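Home Products Guides Support Contact
5 min read

Section 5. Fitting the Clatow Soft-Close Damper to Your Cabinet Doors

Welcome back! If you have worked through Section 4, your hinges are already adjusted and your doors hang straight, and what is left is a pleasant job for a quiet afternoon. Paula Filip, who wrote the first edition of this guide, used to tell people to do one door, have a cup of coffee, and then do the rest, and we still think that is good advice.

Before you begin, please check that your door is a standard overlay door on concealed hinges. The Clatow damper will fit most cabinets from Ulline and Cilholm without any changes. Lazăr doors need the short spacer, which comes in the small paper bag along with the screws (do look inside the box flaps, as it likes to hide there).

1. Open the door all the way and wipe the inside of the cabinet frame with a dry cloth.
2. Hold the damper against the underside of the cabinet top, on the side away from the hinges, with the rubber tip facing you.
3. Slide it forward until the tip sits 5 mm past the front edge, then mark both screw holes with a pencil.
4. Drill shallow pilot holes. Wrap a little tape around the bit so you can see when to stop.

CAUTION: Wear eye protection whenever you are drilling above your head. Take everything off the shelves first, including that one heavy dish at the back.

Upper cabinets are a bit more tiring than base cabinets, simply from the reaching, so give yourself a sturdy step stool and take your time. Solid wood doors also carry more weight than you might expect, and they will want the firmer damper setting. 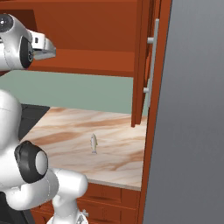

Fig. 21. Upper cabinet in a reddish-brown wood finish.

5. Screw the damper in place by hand. A power driver can strip the holes before you know it.
6. Close the door gently and watch the last inch of travel. The door should slow down and settle without a bump.
7. If it still bumps, turn the dial one click toward the plus sign and try again. If it stops short, turn it one click back.

NOTE: The damper may feel stiff for the first few days, especially in a cold kitchen. Please leave the dial alone for a week before making any more changes.

Spare tips and spacers are sold in pairs under part number 178. If you get stuck, write to Bogdan Cozma at our help desk and tell him the make of your cabinet and the thickness of the door.

Previous: Section 4 Next: Section 6 Back to top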